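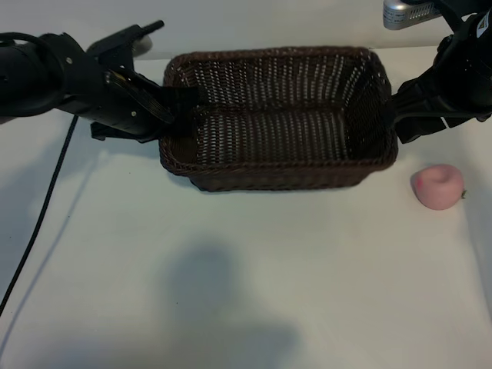

*Two-arm tabletop cell with wicker basket and toy fruit.*

**Sarnberg, Friday, June 3, 2022.** Emar has released revision 2 of its practice guide for two-arm tabletop cells. The guide applies to bench-mounted arms with parallel-jaw grippers handling light objects in a shared work area. It covers cell layout, cable routing, cameras, trial records and operator access. Revision 1 remains valid for existing cells until December.

The largest change is in the section on shared containers. Where both arms can reach the same basket, bin or tray, the cell file must now define a shared zone that includes the container, its rim and a margin of 20 mm outside the rim. Only one arm may close its gripper inside the zone at a time. The second arm may hold position there with its jaws open, provided its controller reports zero commanded velocity. Revision 1 left this to the integrator.

Containers with woven or open-mesh walls are treated separately. Fingertips can catch in a weave, and the resulting load may be too low to trip a standard force limit. For these containers the guide calls for a vertical exit path until the fingertips are above the rim. Lateral motion below rim height is allowed only at reduced speed.
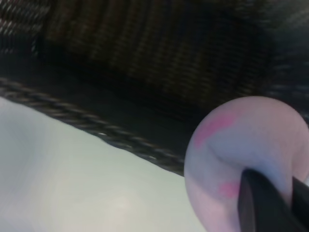

Grip verification has also been revised. Finger position alone is no longer accepted as proof of a held object when the object is soft or can deform under load. A second signal is required, either motor current or a wrist camera view taken after the jaws stop moving. If the two signals disagree, the trial is marked "unresolved" and kept in the record. Deleting unresolved trials was permitted under revision 1 and is now listed as a nonconformity.

On cabling, the guide requires that any cable crossing the tabletop be shown on the layout drawing with its fixed points. Slack is to be checked with each arm at full extension in both directions. Cables attached to a moving link must be inspected at the start of each shift.

Lighting is covered for the first time. Shadows from arms and fixtures are acceptable, but their normal extent must be documented with a reference view from each camera. The reference is retaken whenever a lamp, camera or fixture is moved. Cameras mounted at the wrist are exempt from the fixed reference and need a focus check at working distance instead.

The draft was tried at 3 sites, including the Mets test hall in Sarnberg, over 440 logged trials. According to Emar, most comments from the sites concerned the wording of the shared-zone rule, which was shortened before release. A proposal to set a single maximum speed for all containers was dropped, and the limit is still derived from payload and stopping distance.

Users of the Vesta cell controller can enter the shared zone as a standard interlock region. No firmware change is needed. Other controllers may require a separate software handshake between the arms, and an annex gives the signal sequence and timeout values.

Revision 2 is available from Emar to registered users of the first edition. Comments on the annex are being accepted for the next maintenance update.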